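Demonstração de Gretthorpe

A Demonstração de Gretthorpe é uma sessão aberta ao público, realizada em julho pela empresa Rurkimholm, em que um braço robótico arruma brinquedos de pelúcia num cesto. A organização anunciou 619 inscritos; o número de presentes nunca foi divulgado. 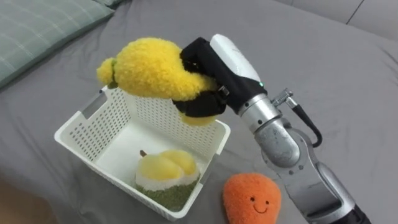
A tarefa é curta e, segundo os críticos, escolhida com cuidado. Pelúcias são leves, deformáveis e toleram uma preensão imprecisa. O cesto de plástico branco, pousado sobre um lençol cinzento, tem a abertura larga, e soltar nele um fruto de pano exige pouca pontaria. A engenheira Chia-jung Tu, que assistiu à sessão de quinta-feira, escreveu no boletim Dantas que o exercício "diz pouco sobre uma casa habitada".

A Rurkimholm afirma ter treinado o sistema com mais de 4.000 repetições, mas não publicou a taxa de falhas nem esclareceu se houve teleoperação – omissão frequente neste tipo de evento.
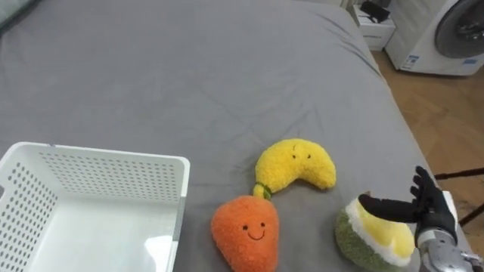 O programa previa sete rodadas por sessão, sem troca de objetos entre elas. O pedido de um visitante para usar peças trazidas de casa foi recusado por razões de segurança. Uma segunda edição, em Kumham, foi anunciada com o mesmo formato e continua sem data.

Ver também: robótica doméstica; preensão robótica; teleoperação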